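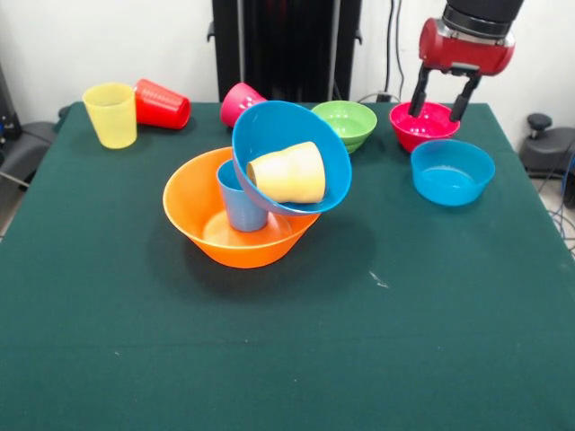 엄마가 또 전화를 했다. 그래서 그 로봇은 언제 우리 집에 오느냐고.

내가 피코라에 취직했다고 했을 때 엄마는 앞뒤 다 자르고 "설거지하는 기계 만드는 데"로 알아들었고, 동네에도 그렇게 소문을 냈다. 완전히 틀린 말은 아니다. 다만 내가 하는 일은 기계를 만드는 게 아니라 그릇을 어지르는 거다. 진짜로! 플라스틱 그릇이랑 컵을 초록색 천 위에 늘어놓고, 넘어뜨리고, 겹쳐 놓고, 로봇이 그걸 정리하는 걸 지켜보고, 다시 어지른다. 서른 넘어서 이런 걸로 월급을 받을 줄은 몰랐다.

"그냥 식세기를 사, 엄마."

"식세기는 그릇을 내가 넣어야 되잖아."

이 말에는 할 말이 없다. 우리 회사 사람들이 몇 년째 매달려 있는 문제를 엄마는 한 줄로 정리해 버렸다. 씻는 건 옛날에 해결됐다. 집어서 넣는 게 안 된 거지.

그날은 유난히 안 되는 날이었다. 6월인데 에어컨은 시원찮고, 나는 점심을 걸렀고, 제이드 리는 노트북 앞에서 벌써 한참째 말이 없었다. 제이드가 말이 없으면 둘 중 하나다. 잘되고 있거나, 아주 망했거나. 그런데 잘되는 날에는 콧노래를 부른다.

"그릇 겹쳐 놓은 거 너무 못되게 한 거 아니야?" 제이드가 드디어 입을 열었다.

"어지르라며."

"어지르라고 했지, 탑을 쌓으라고는 안 했어."

나는 우리 집 싱크대에 비하면 이건 양반이라고 했다. 사실이다. 우리 집 싱크대에는 냄비 안에 국그릇이 있고, 국그릇 안에 컵이 있고, 컵 안에는 젓가락이 꽂혀 있고, 그 위에 프라이팬이 얹혀 있다. 거기다 국물도 있다. 여기 그릇에는 적어도 국물은 없다. 사람 사는 집 그릇은 다 기대어 있고 끼어 있다고, 나란히 서서 기다려 주는 그릇은 광고에나 나온다고 했더니, 제이드가 그걸 받아 적었다. 농담인 줄 알았는데 나중에 보니 회의 자료에 들어가 있었다. 내 이름은 빠지고.

로봇을 우리는 드리네티라고 부른다. 누가 붙였는지는 모른다. 내가 왔을 때부터 드리네티였고, 나는 처음에 그게 이탈리아 회사 이름인 줄 알고 면접에서 아는 척까지 했다. (제이드는 아직도 그걸로 놀린다.)

드리네티는 그릇 테두리를 좋아한다. 손가락 하나는 안에, 하나는 밖에. 그렇게 걸리기만 하면 제법 의젓하게 들어 올린다. 문제는 걸리기 전이다. 내려가다가 멈추고, 조금 틀고, 또 멈춘다. 나는 그 멈추는 시간이 제일 힘들다. 꼭 주차 처음 하는 사람 옆자리에 앉은 것 같아서 나도 모르게 발에 힘이 들어간다. 소리도 낸다. 어, 어, 어, 조금만 더, 하고. 기록용 마이크를 꺼 달라고 제이드한테 부탁한 것도 그것 때문이다.

913번째 시도에서 드리네티는 주황색 그릇을 집으려다가 그릇을 밀었다. 밀린 그릇이 컵을 쳤고, 컵이 옆으로 굴러서 탁자 끝까지 갔다. 나는 손을 뻗었다. 규칙상 뻗으면 안 된다. 팔이 움직이는 동안에는 노란 선 안으로 들어가지 말라고 첫날 서명까지 했다. 그런데 설거지를 삼십 년 구경하고 이십 년 해 본 사람의 손은 서명 같은 걸 모른다. 컵이 떨어지면 손이 나간다. 플라스틱이라 떨어져도 그만인데!

제이드가 정지 버튼을 눌렀고, 나는 컵을 들고 서 있었고, 드리네티도 그대로 서 있었다. 셋이서 좀 어색했다.

"방금 그거," 제이드가 말했다. "어떻게 한 거야?"

"뭘?"

"컵 잡은 거. 보지도 않았잖아."

생각해 보니 안 봤다. 그때 나는 제이드를 보고 있었다. 컵은 그냥 거기로 올 것 같았고, 왔다. 설명을 해 보라는데 할 수가 없었다. 엄마한테 간을 어떻게 맞추느냐고 물었을 때 엄마가 짓던 표정을 아마 내가 짓고 있었을 거다.

그래서 다시 했다. 컵을 도로 놓고, 뒤집고, 눕히고. 제이드가 속도를 낮췄고 나는 노란 선 뒤로 가서 손을 아예 주머니에 넣었다. 큰 그릇 두 개는 나란히 붙여 놨다. 붙어 있으면 손가락 넣을 틈이 문제라서, 나로서는 꽤 못된 배치였다. 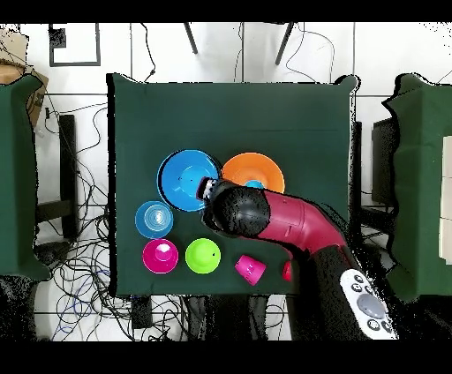
루타 말로는 그 정도면 자기 남편보다 낫다고 했다. 남편은 그릇 앞까지 가지도 않는다고, 저건 적어도 시도는 하지 않느냐고. 언제 들어왔는지 문가에 커피를 들고 서 있었는데, 한 모금 마시더니 물었다.

"그래서 저거 하나 치우는 데 얼마나 걸려?"

제이드가 딴 데를 봤다. 나도 딴 데를 봤다. 루타는 이런 걸 꼭 묻는다.

"저녁 먹고 시작하면," 내가 말했다. "아침 먹기 전에는 끝나."

"그럼 된 거 아니야? 자는 동안 하면 되잖아."

웃으라고 한 말인지 진심인지 모르겠는데 나는 그 말이 계속 걸렸다. 그렇잖은가, 밤새 천천히 하면 안 될 게 뭔가. 내가 답답해서 발에 힘을 주는 건 내가 보고 있기 때문이다. 안 보고 자면 된다. 물론 자는 동안 뭘 떨어뜨리고, 떨어뜨린 걸 못 찾고, 빈손으로 허공을 곱게 집어서 곱게 내려놓고는 다 했다고 보고할 수도 있다. 그런 적이 있다. 보고서는 아주 깔끔했다.

제이드는 한 번 더 하자고 했고, 그 한 번이 5번이 됐다. 어떤 건 들었고 어떤 건 놓쳤다. 한번은 컵을 들더니 어디다 놓을지 잊어버린 사람처럼 들고만 있어서, 나는 그게 좀 짠했다. 나도 냉장고 문 열고 자주 그런다.

퇴근하고 집에 오니 싱크대가 아침 그대로였다. 당연하다. 나는 불도 다 안 켜고 그 앞에 서서, 장난삼아 드리네티처럼 해 봤다. 엄지하고 검지만 쓰기. 한 손만 쓰기. 테두리만 잡기. 국그릇은 됐다. 컵도 됐다. 젓가락에서 막혔고, 프라이팬은 손목이 꺾이면서 놓쳤는데 소리가 얼마나 컸는지 아랫집 하랑 씨한테서 바로 문자가 왔다. 무슨 일 있으세요?

설거지해요, 하고 답을 보냈다.

한참 있다가 답장이 또 왔다. 로봇이요?

이 건물에도 소문이 났나 보다. 엄마가 반찬 가져다주러 왔다가 엘리베이터에서 말했겠지. 나는 젖은 손으로 뭐라고 쓸까 하다가, 네, 아직 배우는 중이라 시끄러워요, 죄송해요, 라고 썼다. 그리고 나머지는 두 손으로 했다.

자려고 누웠는데 엄마한테서 전화가 왔다. 옥상에 고추를 널어야 하는데 그 로봇이 계단은 올라가느냐고 했다.

"엄마, 걔는 다리가 없어."

"그럼 네가 와."

토요일도 아닌데 나는 다음 날 반차를 냈다.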